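**Folding striped cloth on a bed – how should the stripes be kept straight?**

Posted in Household Care, Selanside Residents' Help Pages

### Shireen Matlala

I would be grateful for guidance on folding soft striped items. The yellow one with navy and white stripes is folded on the bed, and the stripes bend with every fold.

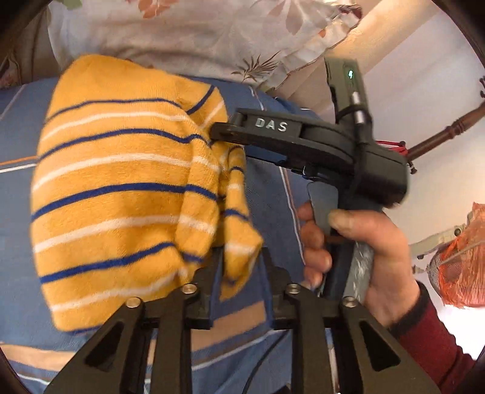
### Zinhle Botha

Lay the item flat and smooth it outward from the center. Fold along one stripe, then fold once more across the width. A striped bedsheet is a poor guide – please follow the lines of the item itself.

### Themba Mabaso

Rolling is also acceptable. I have not ironed anything fuzzy since March.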